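Counter Layout and Reach in a Small Kitchen
Stisstead Household Design Project, Section 4: Work Surface
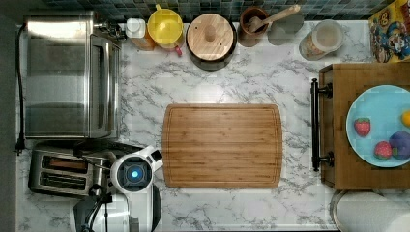

The work surface was planned around one fixed point, the cutting board, with everything else kept to the edges of the counter. Appliances go on the left, dry goods and cooking tools along the backsplash, and the serving tray on the right. Reach was measured from the center of the board to each item, and 278 reaches were logged over 6 sessions in September.

The longest reaches were to the back right corner. Items used once per session or less — cereal, for the most part — can stay there. The crock with the wooden spoon was used in almost 7 of every 10 tasks and should remain behind the board. Paper towels were moved to the front right after session 4. Cord routing on the left side is covered in Section 5.

Stisstead Project Reports | Contact: Gondell Hall, Design Office | Back to top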